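Über uns

Willkommen bei Punstead, der Kochschule für Hülsenfrüchte, Getreide und alles, was sonst gern im hintersten Eck vom Vorratsschrank landet! Wir kochen seit vielen Jahren mit Linsen, Kichererbsen, Gerste und Hirse, und wir haben immer noch nicht genug davon. Wenn bei uns morgens die Bohnen aus dem Einweichwasser kommen und die ersten Zwiebeln im Topf glasig werden, dann riecht das ganze Treppenhaus danach (die Nachbarn im ersten Stock kommen inzwischen auch zum Kurs).

Wie alles anfing

Toshiko Sakamoto hat lange in einer Kantine gekocht, täglich bis zu 500 Essen, und dort die Sache mit den Linsen entdeckt. Eigentlich war es ein Notfall: Das Hackfleisch für die Bolognese kam nicht, es war kurz nach neun, und im Lager standen Säcke mit Berglinsen. Also Sellerie, Karotte, viel Tomatenmark, ein Schuss Essig ganz am Schluss – und die Teller kamen leer zurück. Von da an stand die Linsenbolognese fest auf dem Plan, und Toshiko fing an, zu Hause alles auszuprobieren, was sich kochen und quellen lässt.

Masanobu Kuroda kam über das Brot dazu. Er hatte eine kleine Backstube, in der er mit gekochten Körnern im Teig experimentierte, und brachte zum ersten gemeinsamen Kochabend einen Laib mit Gerstenschrot und schwarzem Sesam mit. Den haben wir an diesem Abend komplett aufgegessen, bevor die Suppe fertig war! Zu zweit haben sie dann die Räume im Hinterhof übernommen, gestrichen, einen gebrauchten Gasherd hochgeschleppt und im Juni den ersten Kurs gegeben.

Was wir kochen

Unsere Rezeptsammlung umfasst mittlerweile 206 Gerichte, und jedes davon ist in den Kursen mehrmals gekocht worden, bevor es in die Mappe durfte. Da gibt es die ganz einfachen Sachen wie Kichererbsenpfannkuchen mit Lauch, rotes Linsendal, weiße Bohnen mit Salbei und Zitrone, und dann die Wochenendgerichte, für die man schon mal den halben Nachmittag in der Küche steht. Ein besonderer Liebling ist unser Kürbiscurry nach Ekanayake, benannt nach dem Gewürzladen, bei dem wir seit der Eröffnung Curryblätter, Bockshornklee und gerösteten Koriander kaufen. Die Mischung ist dunkel, fast kaffeebraun, und wer einmal daran gerochen hat, will nie wieder das gelbe Pulver aus dem Glas.

82 Gerichte kommen übrigens ganz ohne zugesetztes Salz aus. Angefangen haben wir damit, als eine Teilnehmerin fragte, ob Dal auch salzarm schmecken kann. Kann es! Man braucht Säure (Tamarinde, Limette, Sauerkrautsaft), ordentlich Röstaromen und frische Kräuter in Mengen, bei denen man zuerst denkt, das ist doch viel zu viel.

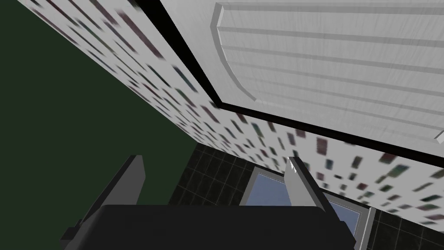
Masanobu, ich habe deinen Gersteneintopf jetzt dreimal gekocht, und beim dritten Mal hat sogar mein Sohn Nachschlag geholt, der sonst jedes Korn einzeln vom Löffel pult. Die Gerste habe ich über Nacht eingeweicht, wie du gesagt hast, und den Dill erst auf dem Teller dazugegeben. Wann gibt es den nächsten Kurs mit Körnern? – Zidance

Über solche Nachrichten im Gästebuch freuen wir uns riesig, und ja, der nächste Körnerkurs ist schon in Planung. Diesmal mit Buchweizen und Grünkern, und Masanobu möchte unbedingt noch seine Hirseknödel unterbringen.

So läuft ein Kurs bei uns

Wir kochen in kleinen Gruppen und essen hinterher alle zusammen. Um 18 Uhr geht es los, zuerst mit Tee und etwas zum Knabbern, meistens geröstete Kichererbsen mit Paprika. Dann wird geschnippelt, probiert, nachgewürzt und viel gefragt. Vorkenntnisse braucht ihr keine. Schürzen haben wir da, bringt am besten eine Dose für die Reste mit, bei uns wird nämlich immer zu viel gekocht.

Unverträglichkeiten sagt ihr uns bitte bei der Anmeldung. Viele Rezepte gehen ohne Gluten, fast alle ohne Milch, und Toshiko tüftelt mit Begeisterung an Varianten. Ihre Linsenwaffeln sind genau so entstanden und gehören jetzt zu den meistgewünschten Rezepten überhaupt.

Der Domis

Einmal im Monat gibt es bei uns den Domis, unseren offenen Suppentisch. Jemand hat den Namen beim ersten Mal auf die Tafel geschrieben, und dabei ist es geblieben. Zwei große Töpfe stehen auf dem Herd, dazu Brot von Masanobu, und wer mag, bringt etwas Eingelegtes mit. Rettich, Gurken, Zitronen, neulich grüne Tomaten mit Senfkorn, die waren großartig! Anmelden müsst ihr euch dafür nicht, kommt einfach durch die Toreinfahrt und dann links die Treppe hoch.

Die Rezepte vom letzten Suppentisch hängen immer zum Mitnehmen neben der Küchentür.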